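Can I move my old 401(k) to a new job's plan if I have a loan on it?

Asked by Tadeo Gallardo, 2 April 2025
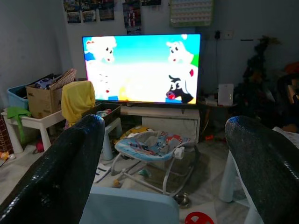
I left Norero after nearly a decade and start at Brikix in June. My old 401(k) still has a loan with 3 years left on it. The new plan takes rollovers, but the HR person I spoke to didn't know if that includes the loan. I'm 42 and would like to avoid a tax bill. Should I leave the money where it is, roll it into the new plan, or use an IRA? I can't pay the whole loan off this month.

2 replies

Ankica Ivanov
Don't use an IRA until the loan is sorted out. IRAs can't hold loans. I moved mine two jobs ago and they just took what I owed out of the balance and sent me a tax form for it. Call the old plan.

Úna Gilmartin
There are two separate questions to ask, one for each plan.

Ask the old plan if it lets former employees keep making loan payments, usually by bank draft. Some do, and then nothing has to happen right away as long as you leave the account there. Others want the loan repaid soon after you leave, and if you don't pay, they subtract it from your balance. That is called a loan offset.

Ask the new plan if it accepts a direct rollover of a loan note. Many plans don't, so get the answer in writing from the plan administrator – the HR front desk often won't know.

If you do end up with an offset because you left the job, you generally have until your tax filing deadline for that year, including extensions, to put the same amount into an IRA or the new plan out of your own money. Do that and you don't owe tax on it. Otherwise it counts as income, and at your age there is normally a 10% penalty on top.

Also check your vesting before you move anything. I was 80 percent vested when I left Tarnis and had assumed it was all mine.

Whatever you choose for the rest, ask for a direct rollover. If the check is made out to you personally, they have to hold back part of it for taxes.

Tadeo Gallardo (asker)
Thanks both. The old plan allows bank draft payments – there's a form for it. Still waiting to hear from the new one.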